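Surkness hand-held gripper: setup and upkeep FAQ

Questions we get at the Brukmont shop from people who keep one of these tools running. The answers are ours. Where they disagree with the brochure, go with what you see on your own bench.

Do I have to calibrate it out of the case?
Yes. The case says "ready to use" and we have yet to meet a unit that was. Budget 30 minutes for the first one.

How often after that?
The sales sheet says every 800 cycles. We don't know where that number came from. We check at the start of each shift and any time the tool has been dropped, including the drops people don't mention.

How long do the finger pads last?
Up to 1,593 cycles is the best we've logged on one pair, and that was with clean cardboard boxes. Oily parts will cut that badly. Swap both pads together — a new one paired with a worn one pulls the grip to one side.

Can I clean the pads with solvent?
We wouldn't. Warm water, a drop of dish soap, and a soft brush. Let them dry fully before you close the jaws.

Is the Flaver pad kit worth $249?
Not in our view, unless you need the spare screws. The pads in it are the same ones sold loose.

Does the marker board have to be held by hand?
No, though plenty of crews do it that way. Hold it flat, keep your fingers off the squares, and move slowly. If the numbers jump between two passes, suspect the board first. A bent one will waste your whole morning.

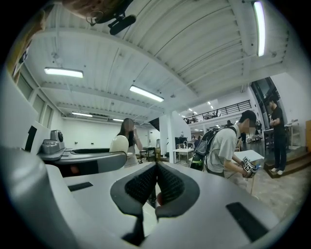

Stan, the checking software, will report a pass on a board with a slight bow in it. Lay a straightedge across yours before you believe the green light.

Can I skip the check if nothing has changed?
You can. Then write down that you skipped it, so the next shift knows what they're getting.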